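Long-Distance Love: Your Questions, Answered!

Welcome! If you've landed on this page you are probably in love with somebody who lives annoyingly far away, and I'm so glad you came. I did the long-distance thing for two years (me in Radine, my partner working in Beltum, nearly 900 miles between our front doors) and I loved more of it than I expected to. The questions below are the ones that land in my inbox again and again. Skip around, read it out of order, send it to your sweetheart!

Can long distance really work?

It can! Ours did, and I hear from couples all the time who are still going strong. What helps most is that both of you want it in the same amount. If one person is all in and the other is just seeing how it goes, the miles make that gap feel enormous. So talk about it early, even if it's a bit awkward.

How often should we talk?

As often as makes you both happy, and I mean both. Some couples text from breakfast to bedtime and love every minute. We tried that in the first month and wore ourselves out, so we switched to short messages during the day (a song, a silly thing the dog did) and one proper call in the evening. Then we'd skip a night here and there with no hard feelings. If you find yourself dreading the call, say so and change the plan.

We run out of things to say on calls. Is that a bad sign?

Not at all! Couples who live together run out of things to say constantly, they just do it on the same couch. Try doing something during the call instead of interviewing each other. Cook the same soup. Fold your laundry. Read out the worst listings from the apartment ads. Some of my favorite evenings were the ones where we hardly talked and I could just hear a kettle going on the other end.

What about time zones?

Pick one time that costs each of you a little and stick to it most days. Beltum was two hours ahead of me, so 8 p.m. for me was 10 p.m. there, which meant somebody was always yawning. Couples with a bigger gap often do better with voice messages. They're wonderful! You get to hear that voice first thing in the morning, and you can play it again on the bus.

I get jealous when my partner goes out with friends I've never met. Help!

Oh, I know this one so well. The people you've never met are always gorgeous and hilarious in your head. Ask for introductions! Have your partner pass the phone around for a minute, or plan a dinner with the whole gang on your next visit. I met the Beltum crowd over a very loud game of cards and after that I was happy whenever they got together, and a little jealous of the snacks.

If the jealousy stays even after you know everyone, bring it up at a calm moment. Saying "I feel left out and I'd like to hear more about your week" goes over much better than twenty texts at midnight. (Ask me how I know.)

How do we pay for the visits?

We opened a shared savings pot and each put in what we could, which was not the same amount, and that was fine. By our second November we had 2,000 dollars in there and spent a good chunk of it on a trip to Nostov, halfway between us, where neither of us had to play host. I can't recommend a halfway town enough! Nobody's dishes, nobody's roommates, and you discover the place together.

Should we plan every minute of a visit?

Please don't! It's so tempting to cram in the museum and the cousins and the fancy dinner, and then you both end up cranky at a train station. Plan one thing a day, tops. Leave room for grocery shopping and naps and being a bit bored together, as that's the stuff you've been missing.

And do know that the first evening can feel strange. You've been a voice for weeks and suddenly you're a whole person with cold feet and a suitcase. Give it a few hours. Go for a walk and get something to eat.

We always fight on the last day. Why?

So many couples do this! Saying goodbye hurts, and being mad for an hour can feel easier than being sad. We started calling it "the airport mood," and just having a name for it took out half the sting. Try to have the next visit booked before this one ends, or at least the month picked. It gives you something to talk about on the way to the station besides leaving.
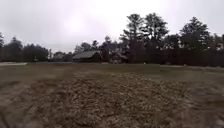 When should one of us move?

Start talking about it once you've spent a few ordinary weeks together, with work and chores and all the dull bits included. Three perfect weekends won't tell you much about sharing a bathroom. Talk through jobs, rent, and how far the person moving will be from their own friends and family, and agree on a date to check in and see how it's going.

Who should be the one to move?

Whoever can do it with the happiest heart. We made a list for each city, and mine had a job I was ready to leave and a landlord I was even more ready to leave, so off I went. A reader wrote to me about a couple who couldn't choose and both moved to Kurtuluş, where they had one friend and a borrowed mattress. They adore it!

My family thinks I'm wasting my time. What do I tell them?

Let them meet each other. It's hard to worry about somebody who has helped you carry the chairs in and asked for the recipe. Until that can happen, share small, everyday stories about your partner. My family mostly heard from me when I was missing somebody and weepy, so of course they thought I was miserable! Once I started calling with the funny stories too, they softened a lot.

How do I know if it's time to call it quits?

Notice how you feel after you hang up, most days. Tired is fine, sad to say goodnight is fine. If you feel lonelier than you did before the call, week after week, and you've said so and nothing has changed, then it's okay to stop. You won't have failed at anything. You loved somebody from far away, and that takes a lot of heart.

Do you answer private questions?

I do, though I'm slow! Use the contact form and give me a couple of weeks. I never post a letter without asking you first, and I always change the details.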